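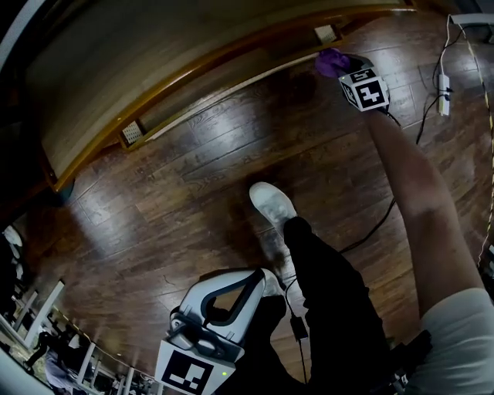
Dark planks and a curved bench or cabinet base with a pale top.

4 min read

About Lelum

Hi, and thanks for wandering over to the About page! I'm the person behind Lelum, the headache and migraine diary for Android. I design it, I build it, I answer the emails, and when the reminder sound annoys you at six in the morning that's my fault too (you can change it under Settings, then Sounds — there's a much gentler one called Pebble).

I've had migraines since middle school. For years I kept track of them on paper calendars, with a red dot for a bad day and an orange dot for a so-so one, and every time I saw a new doctor I'd bring a stack of these things in a grocery bag. The doctor would ask how long the attacks lasted and whether they came on before or after meals, and I'd be sitting there squinting at dots. So I started typing notes into my phone instead, which was worse, because I was doing it in the dark with one eye shut and could never read them afterward.

The first version of Lelum was one black screen with one big button. You pressed it when the pain started and pressed it again when it stopped. I made it for myself while I was working a support job in Kuvbridge, then a coworker wanted it, then her sister did, and by July I'd put it in the store mostly so I could stop copying files onto people's phones. That big button is still the first thing you see when you open the app. People have asked me to shrink it and I won't!

These days 3,039 people keep a diary with us. I say "us" because I do get help: a small studio called Eglītis draws the icons and handles the translations, and they've been lovely about my habit of renaming things the night before a release.

What you can do with it

You can log an attack in two taps and fill in the rest whenever you feel human again. Start time, end time, where it hurts, how much, what you took and whether it helped. There are 10 built-in triggers (poor sleep, skipped meals, bright light, that kind of thing) and you can add as many of your own as you like. Somebody wrote to me about adding "brother-in-law," so go wild.

When you have an appointment coming up, tap Report and you get a plain PDF that fits on one page for each month. I spent far too long on that page. It has the number of headache days at the top, then the days you took medicine, then the rest, all in black and white so it prints okay on a tired office printer.

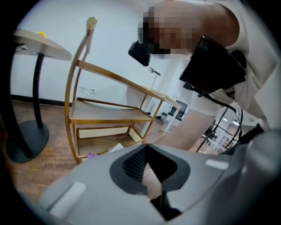 Neck and shoulder headaches were the thing I got most requests about last year, so there's a separate posture log now, and it's my favorite part of the app. It's off until you switch it on. Once it's on, you can tag what your body was up to before an attack: sitting, driving, looking down at a phone, carrying something heavy. Bending forward with your head down and one arm reaching out in front of you, like the person in the white shirt, goes under "leaning," and you can put a length of time next to it if you want to. I don't claim leaning causes anything. I just wanted a place to write it down, and my own chart of leaning days was interesting enough that I raised my desk.

What it costs

The diary is free, with no ads, and it will stay that way. There's a paid extra called Lelum Plus that adds backups, the longer charts and a home screen widget. It pays for the server and for my coffee. Your entries stay on your phone unless you turn backups on, and I don't sell data to anybody.

Lelum isn't a medical device and I'm not a doctor. It can't tell you what kind of headache you have. If you get a sudden one that's the worst of your life, or one with a fever or trouble speaking, please put the phone down after you've used it to call for help.

Where we are

I moved to Jokbridge a while back and work from there now, usually mornings, when my head is at its best. Email is the way to reach me. I read everything, though if I'm having a bad week it may sit a few days before I write back — you of all people will understand. An iPhone version is on the list, somewhere below fixing the time zone bug, which I know about, I'm sorry, I'm on it.

800 shares
9 comments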